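Keeping share and fund papers in order at home

When I bought my first shares I kept all the letters in one kitchen drawer, together with the batteries and the string. After two years I could not find the purchase note for a fund I wanted to sell, and I had to write to the broker and wait. These tips come from that time and from some readers who wrote to me after.

Use one folder for each account, not for each company. A broker sends one statement for everything, so if you file by company you will need to make copies, and copies get lost. My folders are the plain card ones from the market in Bitthorpe. Write the account name on the tab with pencil, because brokers change their names more often than one thinks.

Keep the contract notes at the front. This is the paper that says what you paid, how many shares, and the charges. Yearly statements go behind, with the newest on top. Letters about meetings and votes can go to the recycling when the meeting is over.

Iman Cherkaoui wrote to me that she keeps a small notebook beside the folders, one line for each purchase. I tried it and I still do it. A line of mine looks like this:

May, Drenel fund, 103 units, paid 2341, charges included

If the papers burn or get wet, the notebook still helps, but only if it is kept in another room. Mine is upstairs with the passports.

For dividends, make one page per tax year and write each payment when it arrives. Do not wait until the end of the year. I waited once, and the total I got was 3561 the first time and something different the second time, and it took me a whole evening to find a payment I had written twice.

Thin paper from older printers goes pale in the light. Put these in an envelope, or scan them while the numbers can still be read. Plastic pockets are good for ordinary paper, but the cheap ones can stick to the ink in a warm cupboard -- leave the door a little open in summer.

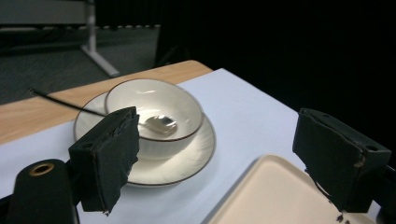
Choose one evening every three months for the filing, and do it before you look at any prices. If I look at prices first, I start to read charts and the papers stay in the pile. Lahcen Lamrani does his at seven in the morning with the telephone switched off, but this is too early for me.

Shred anything with an account number which you do not keep. A small hand shredder is enough for one household. Feed in two sheets at a time, take the staples out first, and empty the box before it is full.

Passwords do not belong in these folders.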